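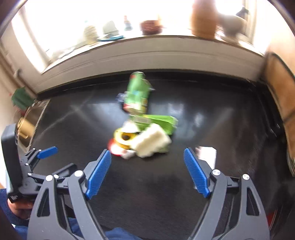
Zofia Makowska wrote on 22 Aug 2026:

> I went out to the Clamard customs house again and walked the whole
> outside of it. The roof on the river side is open in two places and
> the rain goes straight down into the weighing hall. The stalls that
> were set up against the north wall in May have been given a proper
> metal awning, and the awning is bolted into the stone. I counted 8
> bolts, and the masonry has split at 3 of them.
>
> The board by the gate still says the building is protected and that
> damage is punishable. It does not say who to report damage to. I
> asked at the district office in Erkport and was told the building
> belongs to the port authority. The port authority told me it was
> handed over to the district years ago and that they only keep the
> key to the yard.
>
> Does anyone on the list have a copy of the transfer? Without it I
> don't see who we can write to.

Zofia, thanks for going out there. I can answer part of this.

I have a photocopy of the transfer, or most of it. It came with the papers from the old Rocha survey, which I took over when the office on the hill was cleared out. The last page is missing, and that is where the signatures would be. The text we do have says the building and "the ground within the outer wall" go to the district, and that the yard and the river steps stay with the port. So both offices told you something partly true. The north wall is the outer wall, and the wording doesn't say whether the wall itself goes with the ground inside it. I think that is how the stalls got in. The district can say they stand on port land, and the port can say they are attached to a district building.

I will scan the pages and put them in the list archive this week. The copy is faint, and the second page has a fold across the paragraph on repairs. I typed that paragraph out by hand some time ago. If someone with good eyes could check my version against the scan before we quote it to anybody, I would be grateful.

On the awning. Bolting into a listed wall needs a permit from the heritage inspector, whoever owns the wall. I would write to the inspector first and leave ownership out of the letter altogether. When the cistern at Ulura was being used to store cement, the people there spent two years arguing over title, and the inspector only moved after he got a letter that was strictly about damage to the fabric. It ran to one page, with a plan and the dates of each visit. He had the cement out before winter. The plaster was already gone by then, but the vault is still standing.

For our letter we would need:

The date in May when the stalls first appeared, if anyone wrote it down.
Where the 3 split stones are, measured from the northeast corner.
The bolt size and how deep they go, if that can be seen without touching anything.
The wording on the board by the gate, copied exactly.

The stallholders should be kept out of this as far as possible. They pay somebody for those pitches and I assume they have receipts. When I was last there I spoke to a woman who sells onions and dried peppers, and she said she had been told the building was coming down anyway. I don't know who told her that. It may only be talk, but please ask if you go back, since a demolition notice would have to be posted for 84 days and I haven't heard of one.

About the roof. The Rocha survey gives the river slope as 600 square meters, with the original tile on all but the west end. A full repair is beyond anything the district will pay for. Sheeting over the two open places would be cheap by comparison, and could be asked for in the same letter as an emergency measure. The weighing hall is the part I worry about most. The painted tariff board was still on the inner wall at the time of the survey, and if water is coming down on that side it won't last another year. Zofia, could you see the board from the doorway, or is the hall locked now?

One correction for the record. The notice circulated earlier this year called the customs house the oldest in the province. It isn't. The one at Erkport is older, though there is less of it left. The inspector will know this, so please let's not repeat it in anything we send him.

I can have a draft ready within a few days of getting the measurements. If someone else would like to write it I'm happy to hand over my notes. Replies to the list please, not to me directly, as my mailbox has been rejecting attachments again.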